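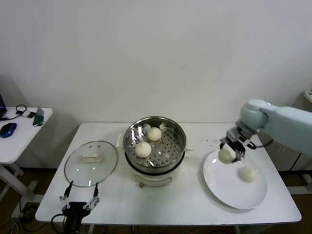 Two still in the steamer, one on the plate, one on its way.

STEAM

The steamer was called a Duva and it had come from my sister, who believed in appliances the way our mother had believed in cod liver oil. She left it on my porch with the receipt taped to the box, so I would know that it had cost a hundred dollars and also that I could not return it, the last day for returns having been the day before.

"You'll use it every week," she said on the phone.

I had heard this about the bread machine. I had heard it about the thing that made noodles out of zucchini. I said thank you and put the Duva on top of the refrigerator, where it stayed until February, still in its plastic, with its little booklet in five languages.

What got it down was the buns. My sister had been taking a class at the Damgaard Hall on Bullach Street, and she had come out of it with a starter recipe, a bag of special flour, and the conviction that our grandmother's buns could be made again. I want to be fair here. I ate my grandmother's buns for the first nineteen years of my life. I have also eaten, since she died, my aunt's buns, my cousin's buns, buns from a freezer case, and a bun at a wedding that a man in an apron swore was the real thing. I'd given up on the subject. You don't get a dead woman's cooking back by buying flour.

"It's the same flour," my sister said.

"How would you know what flour she used?"

"Because I remember the bag."

"You were six."

"It was a blue bag," she said. She held up her bag, and I'll admit it was blue. So is nearly every bag of flour I have ever seen.

She came over on a Sunday with the dough already risen in a bowl under a dish towel. I had cleared off the white table for her and wiped it down, and she put her bowl right in the middle and looked around at the rest of the room as if she were thinking of making an offer on it.

"You should hang something on that wall," she said.

"I like the wall."

"It's a lot of wall."

I said I would think about it, which is what I have said about the wall every time she has brought it up. Then I took the Duva out of its box and peeled off the plastic, and for a while neither of us said much because there were more parts than we expected. There was the cooker at the bottom and the steel part that sat in it, and the tray with the holes, and the glass lid wrapped separately in paper like a piece of fruit. My sister read the booklet. She reads instructions the way other people read letters from the bank, with her lips pressed together.

"Water to the line," she said.

"What line?"

She turned the booklet over. She turned the pot toward the window. We both looked inside and there was no line, or there was a mark that might have been a line and might have been a scratch.

"Well, put in some water," she said.

I put in some water.

She had views on how to shape them. Our grandmother had pulled the dough under with her thumbs and turned it, pulled and turned, until the top was tight, and then she set it down and didn't touch it again. My sister did something that she said was this. To me it looked like a person trying to get a fitted sheet onto a marble. I told her so and she asked if I'd like to do it, and I said no, I was only there as a witness.

"You're there to be right," she said.

I didn't answer that. I went and found a plate.

The buns went in and the lid went on and the glass fogged over right away, so there was nothing to look at. We stood there anyway. The Duva made a ticking noise and then a sort of mutter. My sister said that fifteen minutes was what the teacher had told them. The booklet said 40, but the booklet also had a drawing of a whole fish in it, so there was some question what the 40 was for.

"She never timed them," I said.

"She did so. She timed them by the radio."

I had forgotten the radio. I didn't say so. It was a brown one, a Pusen, and it lived on the windowsill over the sink with its antenna leaned against the curtain rod. On Sunday mornings there was a program where a man read out the names of people who were sick. It had hymns on either side of it. The buns went on with the first hymn and came off after the second, and you were not allowed to talk during the names, in case it was somebody we knew. I used to stand there looking at the lid and listening to strangers being ill.

"How long was that program?" I asked.

"Twenty minutes? I don't know. It felt like two hours."

"It depended how many were sick."

My sister thought about this. "So that's why they were different," she said. "Some weeks they were a little gummy."

"They were never gummy."

"They were gummy all summer," she said. "People don't get sick in the summer."

I told her that was the most ridiculous thing I had ever heard, and that she couldn't possibly remember it, and that our grandmother was not a woman who would serve a gummy bun to anyone. My sister just shrugged. She had flour up one arm to the elbow. It's hard to argue with someone in that condition.

We gave them eighteen minutes. It was a compromise and like most compromises it was based on nothing. She took off the lid and laid it on the table to the left, flat, and the steam went up and spread out against the ceiling. When it cleared we both leaned over the pot.

They were white. I'll say that for them. They were round, more or less, and one had come out a bit bigger than its neighbor, though she swore she had weighed them.

"Don't poke it," she said.

"I'm not poking it."

"You were about to poke it."

She moved the first one onto the plate and we waited for it. This was a rule from the old days too, that you waited, though I don't believe either of us ever managed it as children. I could remember the burned place on the roof of my mouth better than I could remember the taste. That was something I hadn't considered before. All this time I had been measuring every bun against hers, and what I had of hers was a sore spot, a radio, and the top of a windowsill seen from below.

"Well, go ahead," my sister said.

"You go ahead. You made them."

"If I go first, I'll say it's the same and you'll say I'm kidding myself. So go."

I tore it. The inside was a little damp, and I thought, gummy, and was pleased, and then was less pleased with myself for being pleased. I ate a piece. My sister had her arms folded. She was getting flour all over her good sweater and hadn't noticed.

I would like to report that I was back in the kitchen with the curtain and the hymns. I have read stories where that happens, a person bites into something and off they go. I don't trust those stories. I've bitten into a great many things in my life and always stayed where I was.

It was a bun. It was plain and soft and slightly sweet, and it stuck to my back teeth.

"She put something in it," I said.

"Like what?"

"I don't know. Lard. Something."

"So it's close," said my sister.

"I didn't say close."

"You said she put something in it. You didn't say it was wrong. You said there was one thing missing." She had unfolded her arms. "You said my cousin's tasted like a sponge."

"Our cousin's."

"Yours, then, when it comes to those buns."

She ate the other half herself, standing up, and she shut her eyes for it, and I looked at the wall so as not to watch. I don't know what she tasted. She is four years younger than I am. I have always figured that gave me more of our grandmother than she got, and that what she remembered was mostly things I had told her. But I never told her about the blue bag. I never told her about the radio either, and it was the radio that I keep coming back to, because I am the one who claims to remember everything and I had lost it completely.

"Lard," she said finally. "Maybe. I could try it with lard."

"It might not be lard."

"I could come next Sunday and we could find out."

I said that I was probably busy next Sunday. I said the Duva was a lot of trouble for what you got, all those parts to wash, and that an ordinary pot with a rack in it would do the same job. She agreed with me, which was irritating. She wiped her hands and rolled down her sleeves and took her bowl, and she left the flour, folded over at the top with a clothespin on it, on my counter.

It's still there. I looked at the bag after she had gone, front and back, to see if there was anything on it I recognized. There wasn't. Then I washed the steel part and the tray and the lid and dried them, and I had the box open on the floor, ready to put it all away, and I stood there for a while with the tray in my hand.

On Wednesday I bought the lard.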